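Replacing a bathroom faucet, shutoff valve won't close all the way
Home Help Board > Bathroom and Plumbing
Posted October 2024

Odedness
I want to swap out the faucet on our upstairs bathroom sink. The new one is a Cavska single handle and I have it here in the box. The problem is the hot side shutoff under the sink. I turn it clockwise until it stops and the faucet still runs a thin stream.
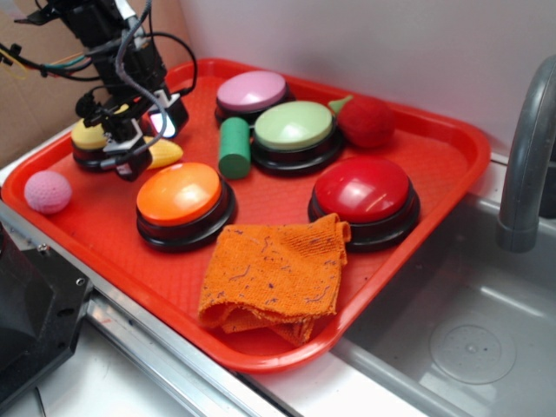 The cold side closes fine. The house was built in the eighties and I think the valves are original. A plumber quoted me $333 to replace both valves and put the faucet in. Is that fair, or can I do the valves myself? I've changed a toilet fill valve before but never anything on the supply pipe.

Yokoyama
Fair price where I live. Ours was $188 in May for one valve and no faucet.

Before you spend anything, try opening and closing the bad valve a few times. Sometimes grit sits on the washer and a few turns will clear it. Don't put a wrench on the handle. 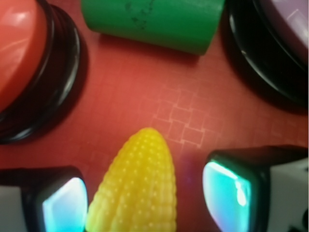
If it still drips, shut off the water at the main and open the lowest faucet in the house to drain the line. Then look at how the valve is attached. A compression fitting has a nut behind the valve and comes off with two wrenches. If it's soldered, you need a torch or a pipe cutter, and I would call the plumber for that.

Get quarter-turn valves for the replacement — they cost a little more but they last. Change the supply hoses too while you're under there.

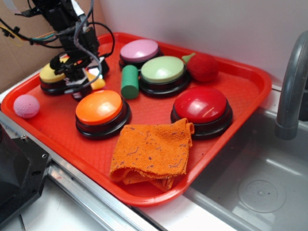
Check that your main closes fully before you take anything apart. Mine didn't, and I had to call the water company to shut it off at the street.

Drarnley
just pay the guy. my brother in law did his own and the ceiling below cost him 2,000 to fix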